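Desk Calendar FAQ
Last updated: February
14 comments | 6 shares

Hi, and welcome to the Lolludell calendar corner! We love little stand-up desk calendars, and we get so many good questions about the 2026 ones that Şükran Duman finally sat down and typed out the answers. Lavender is still the color people write to us about most - we're big fans too. 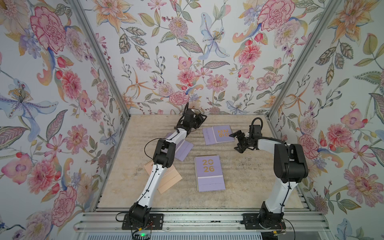
How do I get it to stand up on my desk?
Fold the backing boards out behind the pages until you have a tent shape, then set it down on the long edges. If it slides, spread the base a little wider.

Can I order one for everyone at my office?
Please do! Orders of 15 or more ship together in one box, and you can mix colors however you like.

The pages catch when I flip them. What should I do?
Turn the whole month over in one go and keep the page level with the rings. If a ring has been bent, a gentle squeeze with your fingers usually brings it back into line.
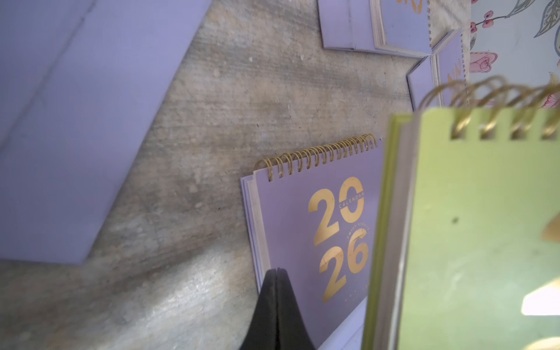
Covers and storage

What's on the front?
A big gold 20 with a 26 under it, and the word CALENDAR tucked into the zero. We think it looks fantastic on the purple!

How do I store spares?
Close them flat first, then stand them together with the rings all facing the same way. They take up hardly any shelf space, and it's so easy to grab one when a friend needs a last-minute gift.
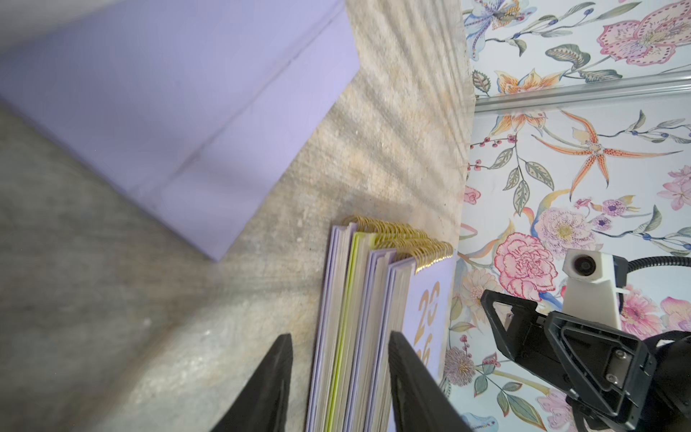 Lavender covers and gold rings, with a bit of yellow-green in between.

Can I write on the pages with a gel pen?
You can, but give the ink around 30 seconds before you flip. Oğuzhan Kozan uses a soft pencil for plans that might move and ink for birthdays, and now half of us do the same.

Contact Lolludell | © Lolludell | Back to top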